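To: grineck-dev
From: Nuanchan Jitpraphai
Date: 2026-07-13
Subject: Re: [grineck-dev] gripper width estimate jumps when fingers are nearly shut

Laurențiu Nedelcu wrote:
> I pulled the Pistum branch last night and replayed the bedroom set with
> the new width estimator. Mid range looks great. Near closed it gets
> jumpy: the estimate flips between zero and a few millimeters from one
> frame to the next, and the segmenter then cuts one grasp into a whole
> string of tiny ones. On one recording I ended up with 70 segments where
> the old code gave me a handful.
>
> Is this the filter, or is it the fingertip detector? I tried turning the
> smoothing up and it only made the open/close edges late. I'd like to
> know before I rebase the planner side on top of it.
>
> Laurențiu

Hi Laurențiu, hi all,

Great catch, and thank you for the replay logs, they saved me a whole evening! Short answer: it's the detector, and I think I can fix it without touching the filter at all.

Longer answer. The Pistum estimator finds the inner edge of each finger and turns the distance between them into a width, using the per-device calibration. That works nicely as long as there is background between the tips. When the fingers come together, the two inner edges merge into one dark shape and the edge finder has to pick something. Sometimes it picks the real contact line (width zero, good). Sometimes it slides down to where the gap opens up again between the pads, and there it finds a lovely crisp edge pair, especially if something bright is showing through. So it reports a few millimeters with high confidence, and the filter believes it. More smoothing can't help you there, the bad readings are confident ones.

What I have working locally, on a branch called tips-first:

1. The search window is tied to the tips only. The finger bars sweep out so far on these grippers that the tip region is easy to predict from the previous width, and anything below the tip screws is ignored.

2. There is now an explicit "closed" state. If the two tip masks touch, we report closed and skip the edge distance completely. Leaving that state takes three frames in a row with a visible gap.

3. Confidence drops when the left and right edges come from different image rows. I should have had this from the beginning - it's a four line check and it throws out most of the junk by itself.

I replayed 3164 frames from your set through it. The flipping is gone in all the near-closed stretches you listed, and the opening edge is only late by the three frames from point 2. We could make that two. I'd love an opinion from whoever owns the segmenter thresholds now (is that still the Sombatkul people?).

One thing I got really excited about: the closed state gives us a free zero point. Every time the fingers touch, we can compare the measured tip position with the calibrated one and watch the drift over a session. I hacked up a plot for it and you can see a slow creep on one of the two devices. No idea yet if that is the mount or the lens. If it holds up on more data we could do the recalibration online and drop the checkerboard step at the start of each session, which would make me very happy.

Things that are still bad:

- Dark objects held between the tips. The masks touch the object, the object touches the other mask, and we say "closed". I want to use the pivot angle as a second opinion here, as the round joints are easy to find and they move plenty.

- Background clutter with strong vertical lines. Channel-stitched headboards are surprisingly nasty, and so are the corners of big boxes. Restricting the window helps but doesn't cure it.

- Speed. The tip masks run at full resolution. Ballia has 2000 marked up as the tile limit in its config and I haven't dared to change it. Could somebody who knows that code tell me if 200 would break anything?

Laurențiu, for your rebase: the message format stays the same, with one extra field for the state. If the planner ignores it, everything behaves as before. I'd go ahead and rebase on tips-first once it's up and leave main alone. I'd like it merged before the August tag.

Three views from the bedroom set are below, good ones to keep open while reading the detector code.

Nuanchan

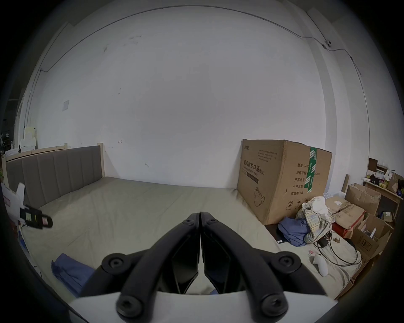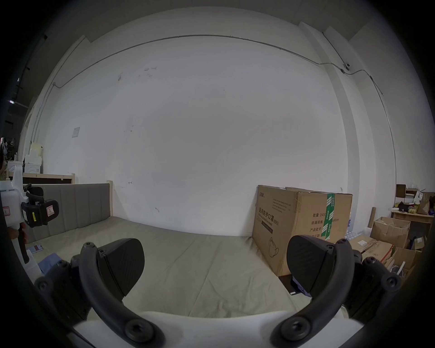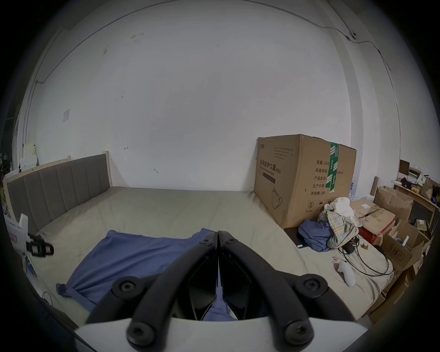

First and third: tips together, gap opening lower down between the pads. Second: narrow gap between the pads with floor and bed showing through.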